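本数据卡适用于 Talla 桌面分拣仿真数据集及其配套操作规范。使用单位在下载、训练、评测或再发布之前,应通读全文;其中“强制条款”一节对所有使用单位具有约束力,其余各节为推荐做法。

# Talla 桌面分拣仿真数据集:数据卡与操作规范

| 项目 | 内容 |
| --- | --- |
| 发布单位 | Valby 自动化研究所 |
| 场景名称 | Tillach |
| 标注与校验工具 | Dursun |
| 任务类型 | 单臂抓取与分类投放 |
| 数据来源 | 仿真渲染,不含实拍画面 |
| 规范负责人 | Zyanya Ochoa |
| 数据质量复核 | Fergal Dunne |
| 场景维护 | İlker Karakaya |
| 更新周期 | 每年一月集中修订,勘误随时发布 |

## 一、目的与范围

本规范规定桌面分拣任务在仿真环境中的场景布置、动作约束、投放判定、标注格式和发布要求,供承担算法训练与评测工作的单位共同遵守。

本规范适用于下列活动:

- 使用 Tillach 场景采集示教轨迹或策略轨迹;
- 使用 Dursun 对轨迹进行分段、标注和一致性校验;
- 以本数据集为依据发布评测成绩;
- 对场景作局部修改后另行发布衍生数据。

本规范不适用于实体机器人的安全验收。凡拟将在本数据集上训练的策略部署至实体设备的,应另行完成风险评估,并遵守设备所在地的法规及设备制造单位的技术文件。仿真评测成绩不得作为实体设备安全性的证明材料。

## 二、术语

**待分拣件**:每条轨迹开始时置于垫板上、须由机械臂投入某一料箱的物件。

**料箱**:接收待分拣件的敞口容器,以颜色和标签共同标识。颜色与标签发生冲突时,以标签为准。

**抓取段**:自夹爪进入待分拣件上方的接近区域起,至待分拣件完全离开垫板止。

**转运段**:自抓取段结束起,至夹爪进入目标料箱开口上方区域止。

**投放段**:自转运段结束起,至夹爪张开并退回至箱沿以上止。

**有效轨迹**:三个阶段标注完整、时间戳连续、元数据齐全的轨迹。任务失败的轨迹只要满足上述条件,同样属于有效轨迹,应予保留。

## 三、场景布置

Tillach 场景由木质桌面、灰色垫板、白色机械臂和三个料箱组成。料箱沿垫板后侧并排放置,依次为黄色、绿色和蓝色,标签分别为 RECYCLE、RETURNS 和 GENERAL。待分拣件置于垫板左侧,与料箱之间应留有空余区域,供夹爪接近和转运使用。

房间、地面和墙面陈设属于背景要素。背景要素不参与碰撞判定,但参与渲染。采集单位不得为提高识别率而擅自删除背景要素;确需简化的,应在元数据的 `background` 字段中注明,且该批数据不得与标准背景数据混合统计。

布置场景时应遵守以下要求:

1. 三个料箱的排列顺序不得更改。如需研究顺序变化的影响,应以衍生场景名义单独发布。
2. 标签应朝向主视角一侧,文字完整,不得被其他物体遮挡。
3. 待分拣件的初始姿态由随机种子生成,不得人工挑选易于抓取的姿态。
4. 机械臂初始位形应从配置文件读取,不得沿用上一条轨迹的结束位形。
5. 光源参数应与材质参数一并存档。

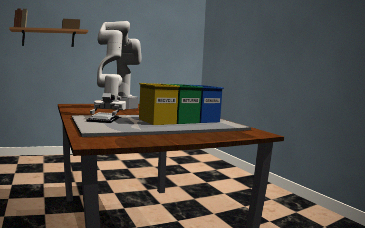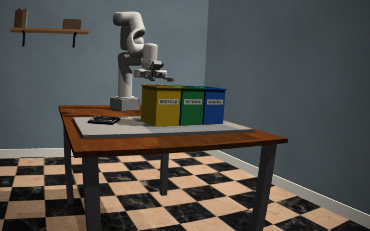
*图 1、图 2:Tillach 场景渲染画面。图 1 中夹爪低悬于垫板左端的扁平托盘处;图 2 中夹爪位于箱沿上方,未夹持物体。*

## 四、强制条款

### 4.1 动作约束

夹爪在转运段内的最低点应高于箱沿,并保留配置文件所规定的余量。策略输出的轨迹违反该余量的,仿真器应立即记录 `clearance_violation` 事件,但不得自动修正轨迹。自动修正会掩盖策略缺陷,也会使各单位的成绩失去可比性。

机械臂任一连杆与料箱发生接触的,该条轨迹判定为接触失败。即使待分拣件最终落入正确料箱,亦不得改判为成功。

抓取段内允许夹爪指端与垫板轻微接触,接触力上限由配置文件给定。超过上限的,按接触失败处理。

同一条轨迹允许重新抓取,上限为 4 次。超过上限的,轨迹终止并记为抓取失败。每次重新抓取均应在标注中单独分段,不得合并为一个较长的抓取段。

### 4.2 投放判定

满足下列全部条件的,判定为投放成功:

- 待分拣件的质心位于目标料箱内部,且低于箱沿;
- 夹爪已张开,并与待分拣件脱离接触;
- 待分拣件在其后 5 秒内保持在目标料箱内;
- 全程未出现本节所列的接触失败。

判定应以仿真器状态为依据。画面仅用于人工复核。受视角限制,料箱内部在部分画面中不可见,复核人员不得仅凭画面推定待分拣件是否已经入箱。

待分拣件停留在箱沿或两箱交界处的,判定为投放失败,失败原因填写 `rim_rest`。

### 4.3 分类规则

目标料箱由任务指令给出,不由待分拣件的外观推定。指令缺失或含义不明的,策略应保持静止并返回 `no_target`。以 GENERAL 料箱作为缺省去向的做法在本规范中不予认可:实际作业中的误投多数难以追回,训练数据不应强化此类行为。

属于退货流程的物件应投入 RETURNS 料箱,即使其材质具有回收价值,也不得改投 RECYCLE 料箱。两类规则出现交叉时,任务指令优先。

### 4.4 数据保全

原始轨迹写入后即为只读。任何更正均应以补丁文件形式追加,并注明更正人、更正理由和受影响的字段。禁止覆盖原始文件。

失败轨迹应与成功轨迹一并提交。仅提交成功轨迹的批次,复核时一律退回。

## 五、标注格式

每条轨迹对应一个元数据文件。必填字段如下:

```yaml
scene: tillach
instruction: "" # 任务指令原文
target_bin: RETURNS # RECYCLE / RETURNS / GENERAL
seed: # 随机种子
background: standard
segments:
 - type: grasp
 attempt:
 - type: transfer
 - type: release
outcome: "" # success / contact / grasp_fail / rim_rest / no_target
annotator: ""
reviewer: ""
```

填写时应注意:

- `instruction` 应保留原文,包括其中的错别字和标点,不得润饰;
- `target_bin` 一律使用标签文字,不使用颜色名称;
- `annotator` 与 `reviewer` 不得为同一人;
- 轨迹在转运段之前终止的,后续分段应省略,不得以空值占位;
- 分段边界以仿真器时间戳为准,不得依据视频帧号换算。

Dursun 在导入时检查字段完整性,并对分段重叠、时间戳倒序和标签拼写错误给出提示。提示分为“错误”和“警告”两级。存在错误的文件不得提交;存在警告的文件可以提交,但应在批次说明中逐条答复。

## 六、视角与画面

同一时刻的多个视角应使用同一时间戳。各视角的内外参随批次发布,不得以“与上一批次相同”代替。

抽取静态画面用于论文、报告或教学材料时,应遵守下列要求:

1. 注明画面来自仿真渲染;
2. 不得将不同轨迹的画面拼接为连续过程;
3. 单幅画面不得用作抓取成功或投放成功的依据;
4. 裁切后应保留足以辨认料箱标签的区域,专门讨论夹爪局部的插图除外;
5. 未经核对时间戳,不得以排版先后表示时间先后。

## 七、评测与成绩报告

标准评测在 80 个保留种子上进行。保留种子不得用于训练、调参或挑选检查点。使用单位如发现保留种子已进入训练集,应主动撤回相关成绩并书面通知发布单位。

成绩报告至少应包括:

- 各料箱的投放成功率,分别列出,不得仅报告总体数值;
- 各类失败原因的分布;
- 重新抓取次数的分布;
- `clearance_violation` 事件的发生情况;
- 所用场景配置和 Dursun 的版本标识。

总体成功率相近的两个策略,其失败类型可能差别很大。以接触失败为主的策略与以抓取失败为主的策略,在部署前需要采取的措施并不相同。因此,成绩表中不得将各类失败合并为“其他”。

使用单位对仿真器判定有异议的,可以提交复核申请,并附完整轨迹。仅附画面或视频片段的申请不予受理。复核期间,原判定继续有效。

## 八、复核流程

批次提交后,由 Dursun 进行自动校验,再由复核人员抽查。抽查应覆盖全部三个料箱以及每一种已出现的失败类型。复核人员发现分段边界有误的,应退回标注人员修改,不宜代为更正。

复核意见存在分歧时,由数据质量复核负责人 Fergal Dunne 裁定。涉及条款解释的,由规范负责人 Zyanya Ochoa 答复,答复内容并入下一次修订。Volkan Yazıcı 负责衍生场景的登记,登记申请应附配置差异文件。

上一轮修订共收到 19 条书面意见,主要集中于重新抓取的分段方式和 `rim_rest` 的判定边界。前者已写入 4.1;后者仍有部分意见未采纳,理由见仓库中的 `review/notes.md`。

## 九、已知局限

- 料箱紧邻排列,数据中缺少箱间留有间隙的情形。由此训练的策略在料箱分散布置时可能表现下降。
- 待分拣件以扁平物件居多,对较高或可变形物件的覆盖不足。
- 桌面材质存在高光,部分视角下会影响边缘检测。
- 黑色物件在机械臂阴影中的对比度较低,标注人员应结合状态数据确认其轮廓。
- 标签仅有英文大写形式,不能用于评估多语言文字识别能力。
- 场景内未设置人员,亦不包含人机协作动作,不得据此推断策略在有人环境中的行为。

## 十、使用许可与引用

数据集供研究与教学使用。衍生数据应沿用本规范的字段定义,并在说明文件中列明与 Tillach 标准场景的差异。衍生场景不得继续使用“Talla 标准评测”的名称报告成绩。

引用时请注明数据集名称、场景名称及所用版本标识。勘误与修订建议请在仓库的议题区提出,标题应包含所涉条款编号;涉及具体轨迹的,应同时给出随机种子和批次标识。

## 附:提交前核对表

- [ ] 料箱顺序与标签未作改动
- [ ] 待分拣件初始姿态由种子生成
- [ ] 失败轨迹已一并打包
- [ ] 标注人与复核人不同
- [ ] Dursun 校验无错误,警告已逐条答复
- [ ] 各视角内外参齐全
- [ ] 背景字段与实际配置一致
- [ ] 批次说明已由单位负责人签署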